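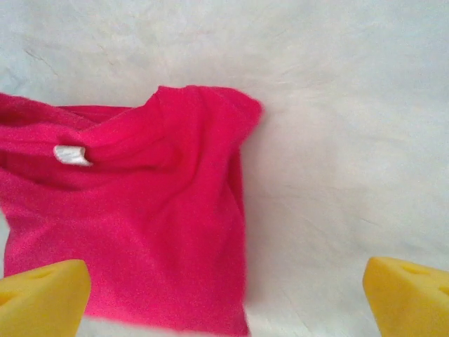 Coming out at work isn't one conversation, Precious Ntuli told me, it's the same conversation every time they hire somebody. I'd asked her for one sentence to put at the top of this chapter and she sent me four pages, so you'll be hearing from her again!

Chapter 6
Out at Work

I was 24 when I got my first real office job, at a shipping company I'll call Lykkegaard. I'd been out to my family for years by then. I'd been out to my landlord, to my dentist (long story), to pretty much everyone at school. And on my first morning a very nice man in accounting asked if I had a boyfriend, and I said no. True! I had a girlfriend. I went back to my desk and felt sick until lunch.

I kept that up for fourteen months. If you've done it too you know how much work it is. You learn to say "we" without ever saying who the other half is. You say "a friend" and hope they don't ask which friend. I once described an entire vacation in Portugal as if I'd gone alone, and then had to remember, for the rest of my time there, that I'd gone alone.

In this chapter I want to look at that kind of work, the hiding and the half-hiding, and at what happens when people stop. In Chapter 5 we talked about families, where you usually know everybody in the room. A workplace is different. You didn't choose these people, they can affect your rent, and they keep changing.
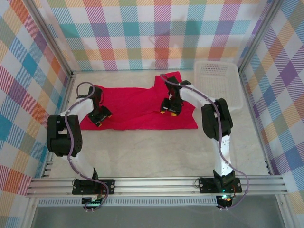 KEY TERMS: Passing, covering, disclosure

Passing means letting people believe you're straight (or cisgender, and we'll get to that in the second half). Covering is a little different. People already know, but you keep it small. You don't put the wedding photo on your desk, you don't bring your husband to the holiday party, you laugh at the joke. Disclosure is simply telling someone, and it can be as big as a speech or as small as a pronoun in the break room.

My students always want to know which of these I was doing at Lykkegaard. Passing, at first. Then I told one coworker, and she told two more, and by the end I was covering with half the floor and passing with the other half. It was exhausting, and I'd like you to notice that the three terms don't line up in a tidy row. The same person can be doing all of them before coffee.

Bisexual people get an extra helping of this. Precious was married to a man when she started at Dorka, and everyone assumed the rest. She'd mention an ex-girlfriend and people would hear "a girl who was a friend." When she finally said the word bisexual out loud, a manager asked if her husband was okay with it.

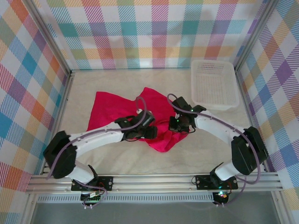
She says she still thinks of better answers in the shower. I've heard some version of that question from nearly every bi person I've interviewed for this book, and it's why I've given them their own section (6.3) and haven't folded them into everybody else's.

Before you go on, get out your notebook and write down what you did last weekend, the way you'd tell it to a new boss. Then write it again and leave out the gender of every single person in it. Don't hurry. Keep both versions, you'll need them for the exercise at the end of 6.1.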